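Avaliação: armário de arrumação Grutico 600, da Ladus

Parecer elaborado pelo Serviço de Equipamentos da Associação Durkus
Redação: Raili Niskanen. Revisão: Naveed Ghumman

O Grutico 600 é um armário de chão destinado a oficinas escolares, ateliers e salas de trabalhos manuais. O fabricante, a Ladus, propõe-no como alternativa às estantes abertas, com portas de correr e prateleiras reguláveis. O exemplar avaliado foi adquirido pelo preço de tabela, 1458 euros, transporte excluído, e permaneceu em utilização corrente na oficina de encadernação até ao final de junho.

Montagem

O armário é entregue em dois volumes. As instruções estão redigidas em português correto, embora os esquemas das calhas superiores sejam demasiado pequenos. A montagem exige duas pessoas e ocupou uma manhã inteira. Regista-se que os furos de fixação à parede vêm marcados mas não abertos, circunstância que o folheto comercial omite. Quem não disponha de berbequim deverá prever esse serviço à parte.

Utilização

As portas deslizam sem esforço e fecham com pouco ruído. A fechadura é simples e fornece-se com duas chaves; a terceira, pedida ao serviço pós-venda, chegou sem custos adicionais. As prateleiras suportaram resmas de cartão e frascos de cola sem flexão visível. A regulação em altura faz-se por pinos metálicos, solução robusta, se bem que obrigue a esvaziar por completo a prateleira que se pretende deslocar.

O ponto menos conseguido é a profundidade. Com 600 mm anunciados, esperava-se poder guardar folhas de grande formato na horizontal, mas as calhas retiram espaço útil e as folhas maiores têm de ficar na diagonal ou enroladas. Sveva Testa, responsável pela oficina, optou por manter o papel de grande formato na antiga gaveteira – decisão que se compreende, mas que reduz o interesse da compra.

Limpeza e conservação

O acabamento lacado limpa-se com pano húmido. Após o período de ensaio, observaram-se riscos ligeiros na base, junto à porta esquerda, onde se arrastam habitualmente as caixas mais pesadas. O fabricante vende um tapete de proteção, que não foi avaliado.

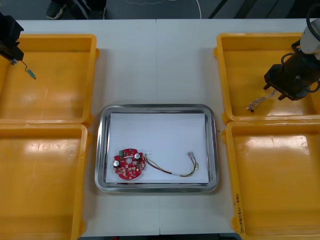 Comparação com o modelo Yadav

O Yadav 1000, já objeto de parecer deste Serviço, é mais largo e oferece melhor aproveitamento interior. Em contrapartida, as suas portas batentes exigem espaço livre à frente, o que o exclui de salas estreitas. A diferença de preço é pequena e não deverá, por si só, determinar a escolha.

Apreciação

O Grutico 600 é um armário sólido, de manuseamento agradável e com assistência competente. Recomenda-se para materiais de pequeno e médio formato. Não se recomenda a serviços que trabalhem sobretudo com papel em folha inteira. Os pedidos de consulta do relatório completo devem ser dirigidos a Dinesh Roy, na secretaria do Serviço.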